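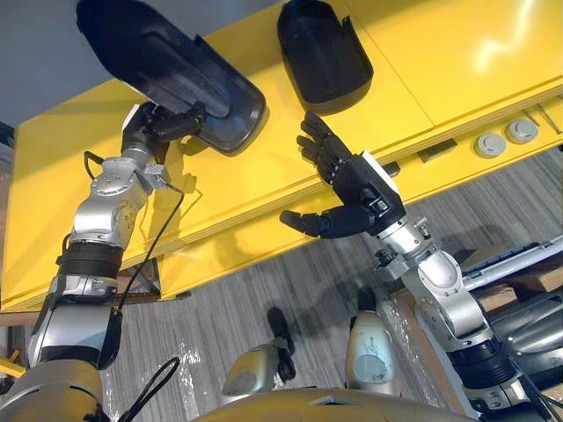
**How do I book a slot at the Lockyer tool library?**

Log in, pick the item, pick a pickup window. Windows open at 8 in the morning and the popular stuff (carpet cleaner, tile saw) goes fast. No phone bookings, sorry.

**What does it cost?**

Membership is $2 a month. Most hand tools are free after that. Bigger items have a daily fee, listed on the item page. Deposit on anything over $200 – comes back to your card when the item does.

**How long can I keep things?**

One week. Renew once if there's no one waiting. After that it has to come back, even if the deck isn't finished.

**Where are you?**

Behind the old Jakent feed store, side door. Door code is 2438 for the drop box room only, the main room is staffed hours. Parking on the gravel, not in front of the roll-up.

**Can I return stuff after hours?**

Hand tools, yes, in the drop box room. Anything with gas in it, no. Ladders no. Pressure washer no – we've had it left out in the rain twice now.

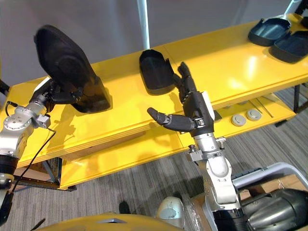 One member wrote in that the late fees feel steep for a weekend job that runs over. Fair point. We dropped the first-day fee in March, so you now get a grace day before anything is charged. If the site still shows one, email us and we'll take it off.

**Something broke while I had it. Now what?**

Tell us. Tag it, write what happened, put it on the repair shelf. Normal wear is on us. Blades and bits are yours to replace, same size please.

**Do you take donations?**

Love them. Clean, working, cord intact. We have almost 2000 items in the catalog now so we're picky about duplicates. Not taking:

- corded drills (so many corded drills)
- paint, open or not
- anything with a recall on it
- exercise equipment, why do people ask

**Which battery system do you use?**

Eltora for the small cordless tools, Fovirgate for the mower and trimmer. They don't swap. Check you have the right charger before you leave, it's the number one reason people drive back.

**Can my neighbor pick up for me?**

If they're on your account as a second borrower, sure. Add them under Settings, takes a minute. Otherwise we can't hand it over, even with a text form you.

**Do I need training for the table saw?**

Yep. Short session, free, sign up on the calender page. Same goes for the chainsaw and the floor sander.

**I forgot my password.**

Reset link is under the login box. Check spam.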